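About Kolthorpe Evening School

Kolthorpe Evening School teaches grown adults to fix their own stuff. We've been doing it for five years, in a former carpet showroom at 1760 Skandulwood Road, and the smell of carpet is now part of the curriculum.

The school was started by Ghizlane Shawky after a plumber charged her a week's rent to turn a valve a quarter of the way around. She holds no grudge. She did name our first course Valves, and it has a waiting list.

Salma Salem joined the following June to teach sewing and stayed to teach drywall, on the theory that both are mostly patching. Her students leave able to hem curtains and fill the holes left by the last set of curtain rods. She also does the books, in pencil, and would like your receipts.

We run 34 classes a year. Most meet for two hours and finish late. Lamp Rewiring is popular with couples. Bicycle Brakes is popular with people who have recently had a scare. Beginning Tile has been taken by the same man three times, and his bathroom must be quite something by now.

You don't need experience. You don't need tools either, although people like to bring the ones they got as wedding presents and see what they're for. Wear shoes you have stopped caring about.

We don't give out certificates. We tried, and the printer broke, and it was two weeks before anyone in a building full of repair teachers would admit to having looked at it.

Sign up at the front desk or call extension 2866. Let it ring. Somebody is probably up a ladder.

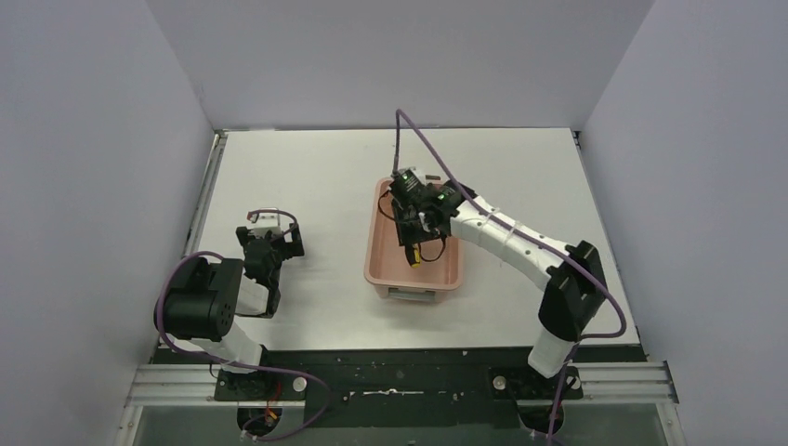

The pink bin, on the white table.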